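Subject: Re: [seltarville-walkers] How much water for the ridge loop?

Hi Zinhle and all,

I did the loop in October and drank way more than I'd planned!
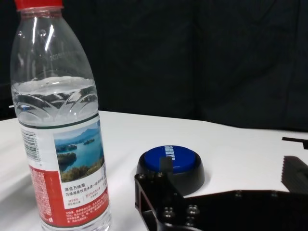
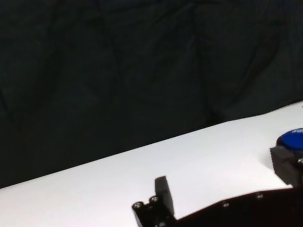

The climb is more than 2,000 feet and there's no tap after the parking lot - so fill up there.

Zinhle Mnguni wrote:
> Is one bottle enough for the ridge loop? Ruairi says yes but he's basically a camel.

I'd bring 2, plus something salty. Bus 51 still stops at the trailhead, by the way.

Palesa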